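From: Kilian Steiner
To: laundry-tech list
Subject: Re: Towels going stiff after move to new building

Domenica Hollenstein wrote:
> We moved the linen service in December and since then every load of
> terry comes out harsh, even with the same Zaugg washers and the same
> detergent dose. I doubled the softener and it made no difference that
> I can feel. The absorbency is worse too. Water beads on the surface
> for a few seconds before it goes in. Is this the dryers? The new ones
> are gas and run hotter than what we had. Kwaku thinks it is the water.

Kwaku is probably right, but you have two problems on top of each other and I would separate them before changing anything else.

The beading is softener. Cationic softeners leave a fatty film on cotton, and at double dose the film builds up faster than the wash can strip it. Stop the softener completely on one test lot. Do not reduce it in steps, you will spend weeks waiting for a result.

The harsh hand is more likely hardness. You did not give a figure for the new site. Get one from a drop titration kit, taken at the washer inlet and not at the kitchen tap, as softened and unsoftened lines often share a riser in older buildings. If you read above 300 ppm as calcium carbonate, the old detergent dose is short on builder and you are depositing carbonate in the loops. We were at 70 ppm in our first plant and never thought about it. The second plant cost us a full season of linen.

For the strip wash I use the following, on a half load:

Wash 1: hot, high water level, detergent at the supplier's hard-water dose, no bleach, no softener.
Wash 2: same temperature, sodium citrate only.
Rinse: three times, with the last one soured to bring the pH down to between 6 and 6.5.
Dry: medium heat, stop at a few percent residual moisture.

Pull five towels from the lot, mark them, and do a sink test before and after. Cut nothing; a whole towel laid flat on a basin of water is good enough for a comparison. Write down the seconds to full wetting. Use dark stock if you have it, as deposits are easier to pick out on gray than on white. 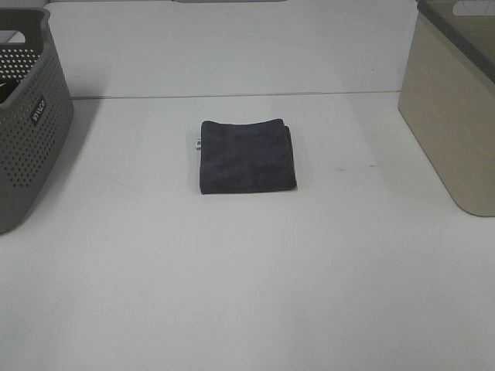 Dark gray towel, folded, label at left.

On the dryers: gas units running hot will overdry terry, and overdried cotton feels boardy until it picks moisture back up. Leave a towel out overnight and feel it again in the morning. If it has recovered, part of your complaint is the dryer end point. If it has not, it is deposit. Check the moisture sensor bars while you are there -- softener film insulates them and the machine then reads dry at the wrong time. Wipe them with alcohol.

Hannelore Riedl posted a dosing table last year for the Otum pumps, with separate columns for hard water. It should still be in the archive. Her numbers are per 100 lb of dry linen, so convert if you weigh in kilos.

Please post the hardness reading when you have it, and say which line you sampled.

Kilian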